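검색어를 입력하세요 검색
홈 | 산업 | 물류·운송 | 기획 | 오피니언

기획

빈 차를 없애준다는 약속, 화주가 믿어도 될까

최종 수정 8월 31일 (월)

화물 중개 플랫폼 Dinow의 영업 자료 첫 장에는 '공차율 제로를 향하여'라는 문구가 박혀 있다. 향한다고 했지 도착한다고는 하지 않았으니 틀린 말은 아니다. 이 문구를 보고 계약서에 서명한 중소 화주들이 요즘 청구서를 다시 들여다보고 있다.

구조는 단순하다. 화주가 앱에 물량을 올리면 플랫폼이 돌아오는 길에 짐칸이 비는 트럭을 찾아 붙여준다. 차주는 빈 차로 달리지 않아서 좋고 화주는 운임이 싸져서 좋고 플랫폼은 수수료를 받는다. 발표회장에서는 늘 세 방향 화살표가 그려진 원으로 설명한다. 그 원 안에 상차 대기 시간이나 회차료, 반품 운임은 들어 있지 않다.

주방용품을 수입하는 Motevitz는 지난해 10월부터 지방 납품 물량을 Dinow에 맡겼다. 첫 석 달 동안 배차 요청은 400건이었고, 이 가운데 요청한 시간대에 차가 잡힌 것은 295건이었다. 나머지는 시간을 바꾸거나 예전에 쓰던 운송사에 다시 전화를 걸었다. 물류를 맡고 있는 벤하민 부스토스(Benjamín Bustos) 팀장은 "싸게 간 날은 분명히 쌌다"면서도 "문제는 그날이 언제인지 우리가 고를 수 없다는 것"이라고 했다. 예전 운송사는 물량이 줄었다며 단가를 올렸다. 급할 때만 부르는 손님에게 좋은 값을 줄 이유가 없으니 당연한 일이다.

플랫폼 쪽의 설명은 다르다. 이용자가 늘면 배차가 촘촘해지고, 촘촘해지면 시간대 문제는 저절로 풀린다고 한다. 이 업계에서 십 년 넘게 들어온 이야기다. 그사이 이용자는 늘었는데 풀렸다는 소식은 드물다. 월요일 아침에 내려가려는 짐과 월요일 아침에 올라오려는 차는 처음부터 숫자가 맞지 않는다. 알고리즘이 좋아진다고 없던 차가 생기지는 않는다.

차주들도 시큰둥하기는 마찬가지다. 5톤 윙바디를 모는 르이 크엉(Lợi Khương) 씨는 앱 세 개를 동시에 켜놓고 다닌다. 한 번은 돌아오는 짐을 잡으려고 상차지까지 103킬로미터를 빈 차로 달렸다. 앱의 통계에서 그 운행은 '복화 성공'으로 잡혔다. 상차지까지 간 거리는 빈 차 운행으로 치지 않기 때문이다. 그는 "화면에서는 내가 빈 차로 다닌 적이 없는 사람"이라고 했다.

공차율이라는 숫자를 곧이곧대로 받아들이기 어려운 까닭이 여기에 있다. 회사마다 재는 법이 다르다. 건수로 재는 곳이 있고 거리로 재는 곳이 있으며, 짐칸의 3분의 1만 채워도 적재로 보는 곳이 있다. 경쟁사 Hakeo는 거리 기준을 쓴다고 밝히면서도 계산식은 공개하지 않는다. 두 회사의 수치를 나란히 놓은 비교표가 투자 설명회에 돌아다니는데, 그 표로 무엇을 비교할 수 있는지 모르겠다.

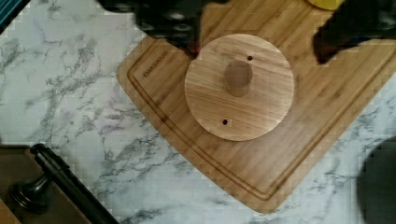
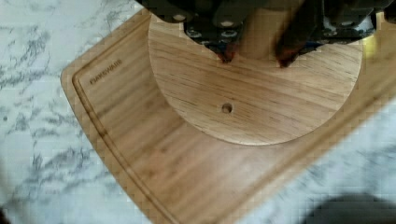
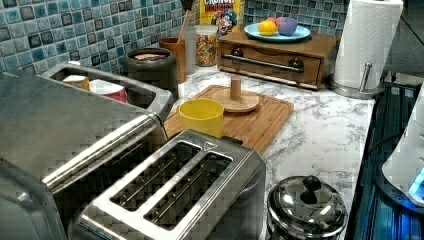
소형 혼적으로 가면 사정은 더 복잡하다. 도마나 토스터 같은 물건은 부피가 제각각이고 파손 책임을 가리기가 까다롭다. 중간 거점에서 한 번 옮겨 실으면 운임은 내려가지만, 모서리가 찍힌 상자가 어느 구간에서 찍혔는지 밝혀낼 방법이 마땅치 않다. Dinow의 약관은 거점 환적 뒤의 파손을 '당사자 간 협의'에 맡긴다. 당사자에 플랫폼이 들어가는지는 적혀 있지 않다. 회사에 물었더니 사안별로 다르다는 답이 왔다.

내륙 거점을 운영하는 Dobson은 조금 다른 길을 골랐다. 중개는 하지 않고, 고정 노선에 고정 차량을 넣고 자리를 판다. 하루 200팔레트가 한도이고 그 이상은 받지 않는다. 성장성이 없다는 평을 듣지만 운임표는 한 장이고 출발 시각도 정해져 있다. 물론 이쪽도 좋게만 볼 일은 아니다. 노선에서 벗어난 화주에게는 아무 쓸모가 없고, 물량이 빠지는 철에 고정비를 어떻게 버틸지에 대해서도 시원한 설명을 듣지 못했다.

계약을 앞둔 화주라면 할인율보다 먼저 물어볼 것이 있다. 배차 실패의 정의, 대기료가 붙기 시작하는 시점, 공차 거리의 기산점이다. 영업 담당자가 그 자리에서 대답하지 못하면 서면으로 받아야 한다. Motevitz는 재계약 협상에서 이 항목들을 요구했고, 취재를 마칠 때까지 대기료에 관한 답만 받았다. 부스토스 팀장은 나머지 답이 올 때까지 물량의 절반을 예전 운송사로 돌려놓겠다고 했다. 올라간 단가는 그대로다.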